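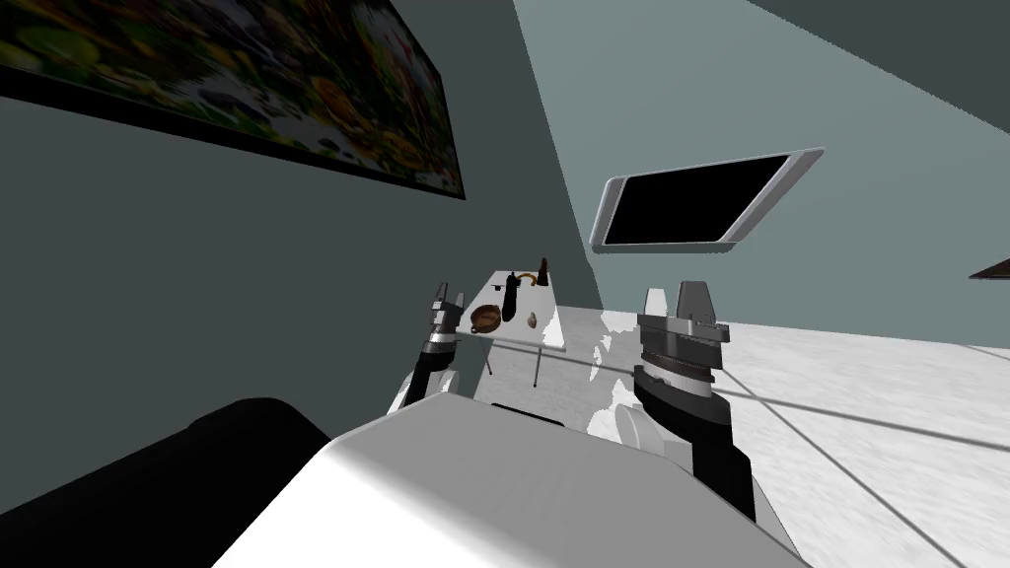
Search this site
Enter a keyword or topic

Two-Armed Service Robots at Gwilliam House: Questions and Answers for Staff

Updated January 7, 2024

Tridotberg has agreed with the supplier, Grurex, to introduce two-armed service robots in the shared lounges and meeting rooms at Gwilliam House. The answers on this page apply to all employees in Housekeeping, Catering Support and Room Services, including those on part-time and temporary contracts. Terms set out in an employee's own contract take precedence over anything stated here.

What work will the robots do?

The robots will clear and reset small tables. In the first stage this means picking up bowls, bottles and leftover food items, moving them to a cart, and setting out the items on the room list. They will not clean carpets, handle hot drinks, serve guests or enter a bedroom. Work on large dining tables remains entirely with Catering Support.

Why was table clearing chosen?

Table clearing accounts for a large share of the short, unplanned calls that take employees away from their assigned rooms. In the November survey, 194 employees returned a form, and 73 of them named repeat calls to the lounges as the part of the shift they would most like to see changed. The tasks are also similar from one room to the next, although the objects are not. A round bowl, a tall bottle and a piece of fruit each need a different approach from a gripper, and the supplier was asked to address this before any other type of work.

Is any job being removed?

No position at Gwilliam House will be removed as a result of this program during the current staffing agreement. Hours in existing contracts will stay as they are. Some duties will change, and employees whose duties change will receive a revised duty sheet at least four weeks before it takes effect. The staffing agreement is reviewed every year in the usual way, and staff representatives will have the robot activity records in front of them when that review takes place.

What will change in my working day?

Most employees will notice fewer calls to the lounges between scheduled rounds. Time released in this way has been assigned to room inspections, linen checks and guest requests, which are now often left to the end of the shift. Supervisors may not use it to add rooms to an individual's daily allocation. Any employee who finds that rooms have been added should speak to Ffion Maddocks in Staff Relations.

What is the operator role, and who may apply?

Each shift will include one operator for every two robots. The operator prepares the room list, starts the task, watches progress from the station on the first floor and takes over when a robot stops. The role carries a higher hourly rate, which is printed in the internal posting. Any employee who has completed a probation period may apply. No technical background is required. Seven operator places are open in the first round, and a second round will follow when the program reaches the meeting rooms.

How are employees trained?

Training begins in simulation. Trainees work in Nelley, the computer model used by Grurex, in which a rendered robot performs its tasks in a rendered room. Both arms can be moved, and the trainee can switch between a view over the robot's body and a view from behind a gripper. Each trainee completes over 200 practice runs before starting a robot in a real lounge. These runs take place during paid hours and are spread over several weeks.

The gripper view takes some practice. Walls and furniture may appear at unfamiliar angles, and the table may be out of sight altogether. Trainees are taught to establish three things before giving an instruction: whether the fingers are open, whether anything is between them, and which way the arm is facing.

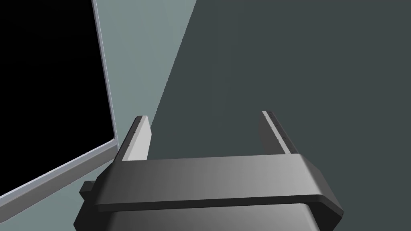 Simulated gripper view: fingers open, nothing held.

Does performance in the simulation count toward my appraisal?

No. Scores from practice runs are seen by the trainee and by the training lead, Gwion Ifans, and are deleted when the course ends. The only result placed on an employee's record is whether the course was completed. An employee who does not complete it may repeat it once, or return to previous duties with no loss of pay or standing.

Is the simulation the same as the real room?

It is close enough for practice, but it has limits. Surfaces in the model are plainer than those in the building. The model does not reproduce the noise of a busy lounge, a guest who sets down a bag in the wrong place, or a bottle with a loose cap. For this reason every trainee also completes supervised shifts with a real robot – first in a closed lounge and then in an open one.

Will the robots record employees?

The robots use cameras in order to work. Images are processed on the robot and are kept only when a task stops unexpectedly, in which case a short clip is stored for 14 days so that the fault can be examined. Clips may not be used for timekeeping, discipline or the measurement of individual output. This rule was requested by staff representatives and forms part of the written agreement with Grurex. An employee who appears in a stored clip may ask to see it.

What should I do if a robot is working in a room I need to enter?

Wait at the door until the arms are still, or ask the operator to pause the task. Do not reach between a gripper and the table. If a robot appears to have stopped with an object in its fingers, leave the object where it is and call the station. Every robot has a red stop button on its back, which any employee may press at any time. No employee will be questioned for pressing it in good faith, even if it is later found that there was no danger.

Who is responsible if something is broken?

Breakages caused by a robot are charged to the program budget and are not counted against the room team. The operator fills out a short report, which is sent to Ruba Khasawneh in Facilities. The item does not need to be described in detail, though the room number and the time must be given.

I have a medical restriction on lifting or standing. Can my duties be adjusted?

Yes. Employees with a recorded restriction will be offered a meeting before their duty sheet is revised. The operator station can be used seated or standing, and the training desks have adjustable monitors. Requests for other equipment follow the existing procedure.

May I decline to work with the robots?

Employees in Catering Support and Room Services may ask to be assigned to floors outside the program. Requests will be met where staffing allows, in order of length of service. Housekeeping employees will share corridors with the robots from time to time, and a short safety briefing is therefore required for everyone in that department.

How can I raise a concern?

Concerns may be raised with a supervisor, with a staff representative or directly with the program manager, Marisol Pacheco. Written questions may also be left at the Staff Relations desk and need not be signed. Ffion Trevor, who represents Room Services, attends the monthly program meeting and reports back to employees on each floor. Answers of general interest will be added to this page.

Related items
Operator Posting: Pay Rate and Shift Pattern
Results of the November Staff Survey
Safety Briefing for Shared Corridors
Staffing Agreement, Full Text
How to Request a Stored Clip
Gwilliam House Floor Assignments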